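Folding jeans on the bed, revised method

I have now been folding jeans the same way for long enough to write it down. The earlier post on this site covered shirts and towels and put trousers off until later. Jeans behave differently from either. The cloth is heavy, the seams are thicker than the panels they join, and a fold placed across a seam will try to open again.

The work surface is the bed. I tried the kitchen table first and dropped it after a week. It is too narrow for a full leg length, so half the garment hangs over the end and drags the rest with it. The bed takes a pair laid out flat with room left for a finished pile. Its drawback is that it is soft. You cannot press a crease against a mattress the way you can against a board, so the fold has to be held by its own weight.

The bedspread stays on while I work. It is the leopard print one, which several readers have written in about, and it is a reasonable backing for this job. Plain blue denim shows up clearly against the spots, so a crooked edge is easy to find. On the old navy cover I kept missing the hems.
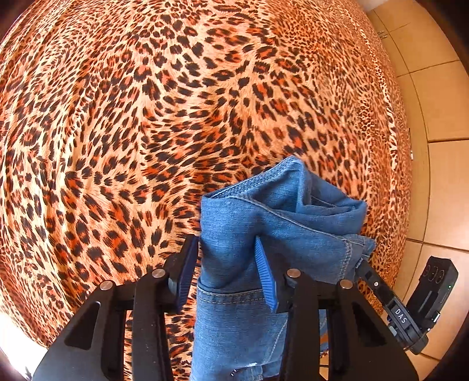

Blue jeans on the leopard print, top part still bunched.

A bundle with a peak in it is the usual fault. The top of a pair of jeans holds the most layers: waistband, belt loops, pocket bags, fly, and the yoke seam at the back. If these are not flattened before the first fold, they stack up in one spot and the cloth rises. The legs below can be perfectly straight and the parcel will still rock when you put another on top of it.

The sequence I use is as follows.

Do up the button and the zip. Empty the pockets and push the pocket bags down flat from the inside. A twisted pocket bag adds as much bulk as a rolled sock.

Hold the waistband at both sides and shake once, hard. Lay the jeans down with the front facing up.

Fold one leg over the other, back pockets outward. Line up the outside seams and let the inside seams fall where they want to. Most of my older pairs have one leg that has twisted in the wash, and trying to match all the seams on those just moves the error to the hem.

The seat now sticks out in a point. Tuck it in toward the legs so that the long edge is close to straight. I left this step out for years.

Bring the hems up to just short of the waistband. Leave a gap of 5 cm. If the hems go all the way up, they add their own thickness to the thickest part of the garment.

Fold again in thirds or in half, depending on the shelf. Halves suit the wardrobe shelf and thirds suit the drawer.

My drawer is from the Halliday range and is 76 cm wide on the inside. Jeans folded in thirds stand on edge in it, with the last fold facing up. It holds 10 pairs that way, with enough slack to get a hand in. Standing them up does mean that the fold has to be firm, and a loose one will slump against its neighbour as soon as a pair is taken out. 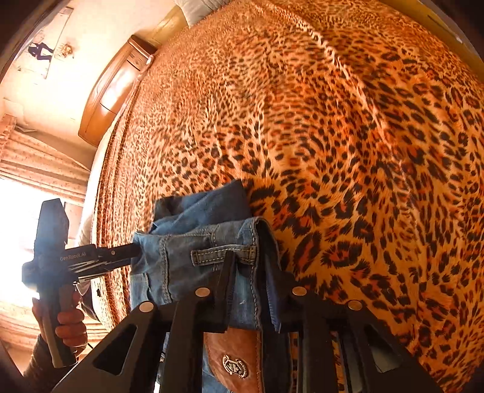 This page was last changed on 2 Sep 2019.

Belt loops and back patches need a separate note. A leather patch does not bend with the denim around it. If the fold line crosses the patch it will either spring open or leave a mark across the leather, and a patch with a metal emblem on it is worse again because the metal can rub against the next pair in the drawer. I move the fold line up or down until the patch lies on a flat panel, even if the parcel comes out slightly longer than the others. Then I file that pair at the end of the row with the patch facing the side of the drawer.

Loose threads get trimmed at this stage. Cut them with small scissors close to the cloth and do not pull. Contrast stitching along a seam is usually a chain stitch on at least one side, and a pulled end can undo a surprising length of it. I lost most of a hem in July that way.

Two products were suggested in the comments on the first version. The Lukis folding board is a hinged plastic panel meant for shirts. It works on shirts. With jeans the side flap lifts but does not carry the weight over, and I ended up finishing by hand each time. The Adis drawer dividers are better. They are sprung, they hold at the drawer width given above, and they stop the slumping. I use two.

I also changed the laundry detergent over the same period, to the Wustance liquid, and cannot separate its effect from anything else. The denim seems softer. Softer denim folds more easily and stands up less well, so the drawer needs the dividers more than it did.

Corrections since the first version: the hem gap was given as a hand's width, which was too much for short legs. The step about tucking in the seat has been moved ahead of the hem fold. The paragraph on hanging jeans by the belt loops has been taken out and will go into the wardrobe post, once I have finished measuring the rail.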